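Wednesday, September
Bench notes, Koech workshop

Morning on the pale table. I've been putting off writing about it because I keep changing my mind, but the inspection mats for the Ullemo job are due to be cut and I need to decide whether they go on this top or the old green one. So: the pale one stays, at least for now. I like the grain (long fine streaks, very quiet) and small parts show up on it beautifully. What I don't like is what the light does to it. Shadows come out soft and gray with fuzzy edges, and you still see the grain straight through them, so it takes a second to work out where anything starts.
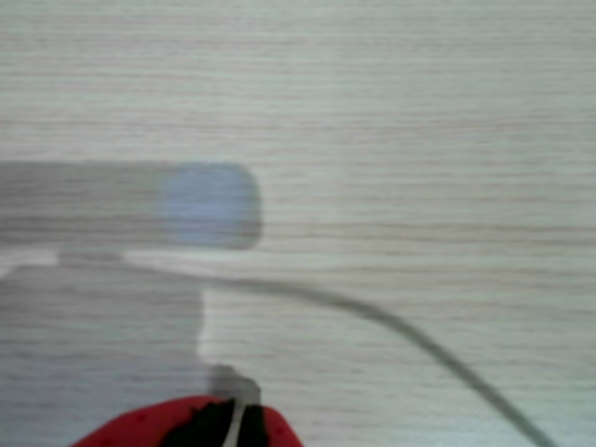
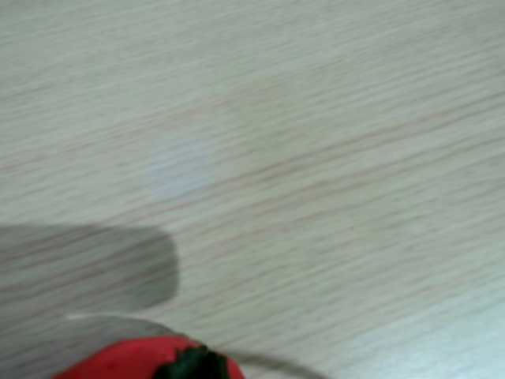
Moved on to the lamps after coffee. We have 6 of them on the ceiling rail and I'd always assumed that more light meant fewer problems, which is how we ended up with all six on from the moment somebody unlocks the door. Tried them in pairs instead. The pair over the door is hopeless, it comes in low across the table and throws everything long. The middle pair is good for color but puts a shine right where I want to look. The pair nearest the shelves is the nicest of the lot and of course it's the one with the buzzing fitting! I've put a bit of tape on that switch so I remember which it is. If the buzz gets worse I'll swap the fitting with one from the door end and see if the noise moves with it.

Then tracing paper over the middle lamps, taped to the rims, just to get an idea. Much gentler. It's no good as a permanent thing (paper, warm lamps, no thank you) but it tells me a proper diffuser is worth asking for. Vondelov do a clip-on one in a milky plastic and I've asked for a price on two. If they can't do two without the whole set, I'll cut something from the offcut sheet behind the drill press and live with it looking homemade.

Height next. The table stands at 92 cm, which suits me for standing work and suits no chair we own. I measured it twice, as the sheet on the wall says 80 and I've been believing that sheet since I got here. Somebody must have measured the old green table and never changed the label. I've corrected it in marker. Please don't saw the legs, I know it's tempting. Standing is right for sorting, and for the fiddly work I'd sooner get a taller stool. There was one in room 302 with a torn seat that I could re-cover in an evening, so if you walk past and it's still there, bring it down.

Finish. I did a patch test on the scrap piece I keep for this (same batch as the top, or so the chalk on the back claims) with the matte wax and with the oil. Oil first: it warms the color up a lot, goes almost honey, and I lost exactly the thing I like about it. Wax: hardly any change in color, takes the gloss down, feels a little draggy under the hand until you buff it, and then it's lovely. Two thin coats, buffed between. I left a drop of machine oil on the waxed side and another on the bare side over lunch. Bare side has a gray ring that I don't think will ever come out. Waxed side wiped off with a faint edge you have to tilt the piece to find. So it's wax, and the oil tin goes back on the top shelf for the tool handles.

One thing to watch with the wax - it picks up tape residue like mad. I stuck down a strip of the blue and a strip of the ordinary brown, left them until three, and the brown took a stripe of wax away with it. Blue was fine. If you need to mark positions on the table please use the blue, or better, a pencil line, which rubs off with a dry cloth.

Cleaning, while I'm at it. Dry cloth along the grain, then barely damp, then dry again. I used the glass spray once in the spring and got a cloudy patch on the scrap that took ages to rub back, so keep that for the windows. Bench brush is on the hook under the window. It had swarf in it this morning, so I've washed it and hung it bristles down, and if you've been using it at the lathe there's a perfectly good hand brush over there.

The mats. With the pale top staying I want them in mid gray, darker than the table but light enough to see a black screw on. The dark ones in the drawer swallow everything and the white ones are worse than no mat at all. I've put the cutting into Planby for the morning slot and marked the table as busy until the second coat of wax has hardened, so please leave it alone overnight even if it feels dry. I leaned on the scrap too early and there's now a very good print of my elbow in it.

Still to do:
- stool from 302
- buzzing fitting, swap and listen
- price on the diffusers
- gray mat sheet, check there's enough on the roll before I start cutting
- find out who has the good steel rule (it's the one with the chipped corner and it was in my drawer)

Second coat went on at twenty past four. Window open a hand's width, door shut, fan off so it doesn't blow dust onto it.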